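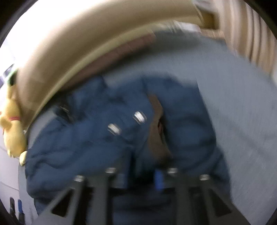

Samley asked at the midterm review why a hand-held gripper with no motors in it should need a maintenance schedule at all. The question was a fair one, and this report is in large part the answer to it.

Care and Adjustment of a Hand-Held Gripper for Cloth Handling
10 September 2020 -- Darmawan Kwok
Reading time: 4 minutes

Scope

The project covered one gripper, used by student operators to record the handling of clothing on beds and other soft surfaces. Our task was to write a setup procedure, keep the tool within it for one term, and log every repair. Construction of the gripper was outside the scope.

Setup

The fingers are closed by a trigger through a short linkage. Before each session the operator closes them fully and checks that the two pads meet along their whole length. A strip of paper is then gripped at the tip and pulled. If it slides out, the linkage is adjusted by a quarter turn and the test is repeated. The fasteners on the finger bars are checked with a hand driver only, as a power driver had stripped one of them before the project began.

The camera is checked last. Its lens is wiped, and a short clip is recorded with the fingers open and closed. Both fingertips must remain in view throughout.

Faults recorded

The log covers 182 sessions. Loss of grip at the tip was noted in 20 of them, nearly always on thin cotton. In most cases lint had packed behind a pad and lifted its lower edge. Cleaning with a dry brush was sufficient. Pads that had begun to peel were replaced, and the adhesive was left for 30 minutes before use.

Blurred recordings were a separate matter. The camera bracket was found loose at session 116 and was refitted with a lock washer -- the only change made to the original hardware. Clips taken during fast arm movement still blur with the bracket tight, and operators are now asked to slow down when lifting a folded edge.

Remaining work

Pad wear should be measured by thickness instead of judged by eye. A second set of pads is to be tried in November. The trigger spring was not replaced during the term and its condition is unknown.

Contact: Allard Project Office | Copyright 2020 | Back to top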